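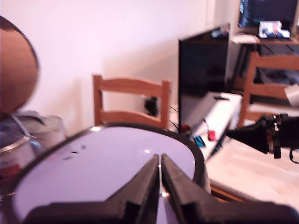 Section 4. Teaching a Task by Demonstration

This section describes how to record demonstrations for the Takudside tabletop arm, either by guiding the arm by hand or by operating it remotely through the Kurkia leader handles. It applies to household tasks performed at a table, such as lifting a lid from a cooker, placing it to one side and returning it. Installation of the arm and the wrist camera is covered in Section 2 and must be complete before you begin.

4.1 Before You Begin

Read the safety notes in Section 1. The person giving the demonstration must be able to reach the stop button at all times without leaning across the table.

1. Clear the table of items that are not part of the task. Furniture and other objects beyond the reach of the arm may stay where they are.
2. Place the cookware on a firm, level area. If a tablecloth is used, fasten it at the corners.
3. Check that every appliance is unplugged and cold. Demonstrations are to be recorded with empty vessels.
4. Open the gripper fully and close it once from the control panel. The fingertips should approach each other evenly. If one finger lags behind the other, repeat the gripper calibration in Section 3.
5. Open the live view in Udeck. Confirm that both fingertips can be seen throughout the full opening and closing motion.

Note: A narrow gap between the tips at the closed position is normal for the standard fingers. Do not tighten the finger screws to remove it.

CAUTION: Keep hands and loose clothing away from the elbow and wrist joints whenever the motors are powered.

4.2 Choosing a Method

Hand guiding is suited to slow tasks with few changes of direction. The operator holds the arm by the forearm grip and moves it through the task. Remote operation is suited to tasks in which the operator's hands would block the camera, and it is the preferred method for glossy lids and bowls.

Do not combine the two methods in one task set. Udeck will accept the files, but the training step will reject the set.

4.3 Recording by Hand Guiding

1. Select Guide on the control panel. The arm will become light to the touch within a few seconds.
2. Move the arm to the start pose. The gripper should be open and clear of the lid.
3. Press Record. Wait for the tone before moving.
4. Guide the gripper to the lid at a steady pace. Approach a knob or handle from above.
5. Close the gripper with the thumb switch. Pause briefly, then lift straight up.
6. Lower the lid to its resting place, open the gripper and withdraw.
7. Press Record again to end the episode.

CAUTION: Do not press the fingertips against a flat lid surface. A downward load above the limit will place the arm in fault state and may mark the lid.

4.4 Recording by Remote Operation

1. Seat the Kurkia leader handles in their cradle and switch them on.
2. Select Remote on the control panel. The arm will hold its position until the handles are matched to it.
3. Lift the handles and bring them to the pose shown in the alignment window. When the border turns green, squeeze both triggers to connect.
4. Press Record and carry out the task. Watch the table and the live view together — the view alone does not give a reliable sense of depth near a shiny surface.
5. To pause, release both triggers. The arm will stop and hold.
6. End the episode before returning the handles to the cradle.

Note: If the network delay shown in Udeck rises above 64 ms, stop recording. Movements made under a longer delay tend to overshoot and should be discarded.

4.5 Number and Variety of Episodes

A first task set requires 16 accepted episodes. For dependable results, record 256. Between episodes, shift the cookware by a few inches and turn it slightly. Change the start pose from time to time. Lighting may also be varied, provided that glare does not hide the fingertips.

An episode may not exceed 700 frames. Longer tasks must be divided into stages and recorded under separate names.

4.6 Reviewing Episodes

1. Open the Review tab and select the task set.
2. Play each episode at normal speed.
3. Reject any episode in which the lid slips, the gripper strikes another object, or a person's hand enters the work area.
4. Select Keep for the remaining episodes, then select Upload to Bramwell.

Rejected episodes remain on the local drive until the task set is closed — they are then deleted and cannot be recovered.

CAUTION: The wrist camera records whatever lies beyond the table, including screens and people in the room. Review the background before sharing a task set outside your household or institution.

4.7 Ending the Session

Move the arm to its rest pose, select Park, and wait for the status light to go out before disconnecting power. Wipe the fingertips with a dry cloth. Solvents will damage the finish and must not be used.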